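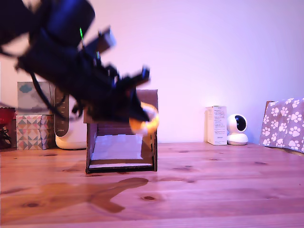 Review copies: questions and answers

Hemham Reads accepts novels, novellas and story collections for review from authors and small publishers. Most enquiries we receive are covered by the answers on this page, so please check it before writing. Printed copies should arrive in a plain carton strong enough to stand on its own sides, like the open-fronted brown cardboard one on the table, with a sheet of paper or card laid on the floor of it under the books. Padded envelopes are accepted for single paperbacks only.

Which genres do you review?

Crime, psychological suspense, historical fiction and translated fiction. Horror is considered if the publisher agrees to a content note at the head of the review. We do not review poetry, memoir, picture books or anything sold as self-help.

Do you accept self-published books?

Yes, on the same terms as any other. The text must be final. We return uncorrected files when the author describes them as a draft, and a replacement file sent after reading has begun will not be read.

What formats do you take?

EPUB is preferred. PDF is accepted if the page size is A5 or smaller. We cannot open files that are locked to a particular device or shop account. For print, send one copy unless two reviewers have been agreed.

Is there a length limit?

The upper limit is 520 pages in the printed edition. Where there is no printed edition, use the page count given by the shop listing. Longer books can be proposed in August, when the queue is shorter.

How do I submit a book?

1. Fill in the submission form with the title, author name, publisher, publication date and a summary of no more than 84 words.

2. Wait for a reference number. Do not attach or post anything before you have one.

3. Send the file, or post the book with the reference number written on the outside of the parcel and again on a slip inside the front cover.

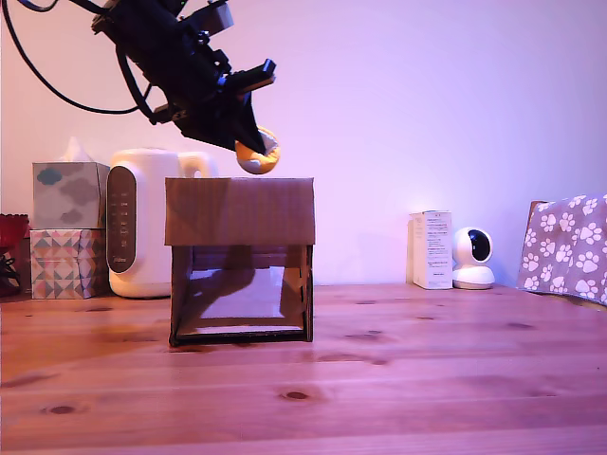
4. Reply to the confirmation message if the publication date changes. Dates are not checked by us.

Who will read my book?

Ferhat Işık and Songül Kurtuluş cover crime and suspense. Birsen Güneş covers historical fiction. Translated titles go to Kadir Kocabaş, who also edits the site. You may state a preference on the form, but books are assigned by the editor and the assignment is final. Reviewers do not take books by authors they have worked with.

How long does a review take?

A book is normally assigned within six weeks of arrival. The reviewer then has eight weeks. If neither has happened after four months, write to the editor with your reference number.

How long are the reviews, and do you give stars?

Reviews run to a maximum of 714 words. There are no stars or marks out of ten. Retail sites which need a rating will have to do without one from us.

Can I see the review before it is published?

No. Errors of fact (a misspelt name, the wrong publisher, a series numbered incorrectly) are corrected on request, with a note at the foot of the page. Opinions are not altered. A review is removed only if the book itself is withdrawn from sale.

Do you reveal endings?

The plot may be described up to the midpoint. The identity of a killer is not given, even when the book gives it in the first chapter. Comments which break this rule are deleted.

May I quote from a review?

You may quote up to two sentences on a cover or shop page, crediting the reviewer and the site. Words must not be left out in a way that changes the sense.

Do you charge?

There is no fee for a review, and payment does not move a book up the queue. Author interviews and guest posts are also free. Postage is paid by the sender.

Are books returned?

No. Print copies are kept by the reviewer or passed to the Vullimari reading group.

Where can I find older reviews?

The archive lists 271 reviews by author surname. Those written for the former site, Drallano, keep their original dates but the comments were not carried over.

Page last revised 8 March 2025.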